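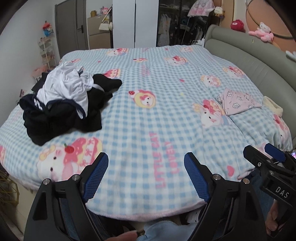

My position on household robots has not changed since I was a kid watching cartoons: I'll believe in them when one of them puts away the laundry. I don't mean a single towel on a nice gray table under studio lights. I mean laundry as it occurs in nature, black clothes in a pile with a white thing thrown on top, on a bed whose blanket says LOVELY in pink letters and is covered in cartoon cats wearing strawberry hats. Try finding the edge of a pink patterned garment on that. I have human eyes and a college degree and I'd need a second.

I bring this up because I spent a good part of March reading about laundry machines when I should have been doing laundry. It started with an ad for something called the Dradusard, a cabinet a little smaller than a refrigerator. You clip your shirts to the front, one at a time, and it pulls them in and folds them. Fine. But clipping a shirt to a cabinet is most of the work of folding a shirt. I timed myself at the kitchen table, and I can fold two T-shirts badly in the time it takes to button one onto a hanger nicely, so I'm not sure who is saving what. The price was $1,907 before shipping. It doesn't do socks.

Then there's the Juška, which has arms and is supposed to be the serious one. I watched its demo video all the way through, twice. It picks up a washcloth, thinks, puts the washcloth down, thinks some more, and picks it up by the other corner. I recognized this immediately as how I clean the garage. It did get the washcloth folded, and then it did three more, for a total of 4, and the video ended with music.

I don't want to be too smug. I used to work at a packing plant over in Butovville, years ago, and we had a Penari machine on the line that taped boxes faster than any of us could slide them in. It never got tired and it never got the tape stuck to its own elbow, as I did weekly. But every box was the same box. On the day somebody ordered the wrong size, the Penari taped a great deal of air and we all went back to doing it by hand until after lunch.

Clothes are the wrong size box every single time. A shirt has a shape when you're wearing it, and once you take it off it has whatever shape it likes. Anything with elastic is worse. You pull on one end and the other end bunches up, and now the opening you were looking for has closed like a clam.

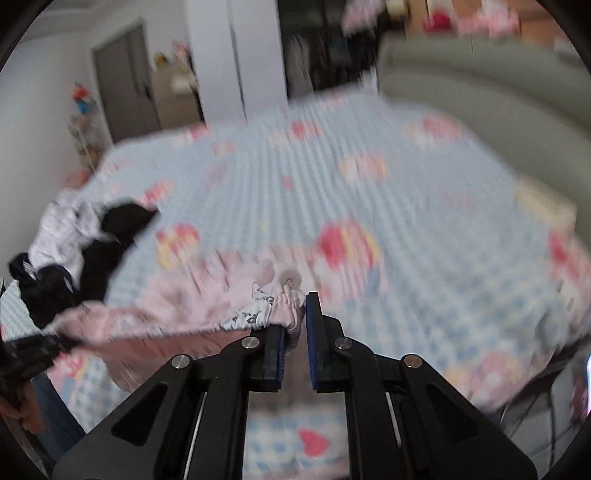 *Two grippers, one pink garment, and a lot of gathered elastic.*

So can they do it yet? My answer is: some of it, slowly, if you pick the item. I'd put today's machines at around the level of a willing six-year-old, and I've had help from one of those. You say thank you and then you redo the pile after bedtime.

What I'd pay for is much dumber anyway. I want something that gets the clothes off the bed by 10 p.m. It can put them on the chair. I've been moving them to the chair for years and I'd be glad to hand that job over.

The dryer just buzzed.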